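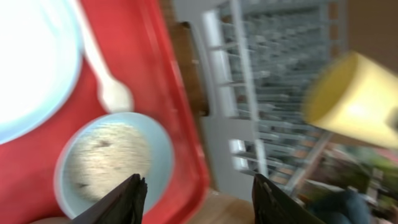 Red tray with the plate, spoon and blue bowl, on the light wood table

Plastic tray: dishes slide when carried, and oatmeal sticks to the bowl

Posted by Sabine Kröger in Kitchen & Dining

I carry breakfast from the kitchen to my father's room on a red plastic tray with a raised rim. The distance is 11 yards with one door. The usual load is a plate, a light blue bowl and a white plastic spoon. The tray surface is smooth, and the bowl moves whenever I turn or stop. The rim keeps it from going over the side, but it knocks against the plate and the spoon ends up under one or the other.

Second problem: the bowl holds cooked grain, either oatmeal or a rice porridge. If it sits for an hour it dries to a crust along the waterline, and the dishwasher does not remove it. I have tried a longer cycle and a different detergent (Osta tablets). Same result.

I would like to keep the tray. Is there a liner that survives the dishwasher, and is there a better loading order? A cup normally goes on too, and at present I make a separate trip for it.

Karim El Khatib
Use rubber shelf liner, the open mesh type sold on a roll for drawers. Cut it to the flat part of the tray only. If it runs up the inside of the rim it will lift at the corners and the plate will rock. Trim 5 mm short on each side.

Mesh liner should not go in the dishwasher. Rinse it under the tap, shake it and hang it over the faucet. One piece lasts me several months before it starts to crumble. Solid silicone sheet costs more but does go in the dishwasher, top rack. I have used the Korholm baking sheet cut down with scissors. It grips well when dry and poorly when there is water under it, so dry the tray first.

Loading order, for a tray carried with both hands:
Heaviest item in the center or slightly toward your body.
Bowl next to it, on the side of your stronger hand.
Spoon flat along the far rim, with nothing on top of it.
Cup last, filled to two thirds, close to your body.

Check that the tray itself is flat. Put it on the counter and press each corner. Plastic trays that have been through a hot drying cycle often warp, and a warped tray sheds dishes whatever you put on it. If yours rocks, there is no good repair.

Abdelkrim Kamel
just put a damp dish towel under everything. works fine, costs nothing. for the porridge eat it faster

Lahcen Metwally
On the crust. Cooked starch sets as it dries, and very hot water straight away tends to make it gummy. Fill the bowl with cold water above the line of the food as soon as it comes back, leave it 9 or 10 minutes, then wipe with a nylon brush. After that it can go in the dishwasher normally. For a bowl that has already dried hard, use cold water with a teaspoon of baking soda and leave it overnight.

Avoid steel wool on plastic. It scratches the surface and the next batch sticks harder.

I agree with Karim on the mesh. The damp towel does work, but it has to be wrung out well and washed daily.

Sabine Kröger
Thanks. I pressed the corners and the tray is flat. I cut a piece of mesh this morning and the bowl stayed put through the door. Cold soak is next. The cup is still a separate trip for now.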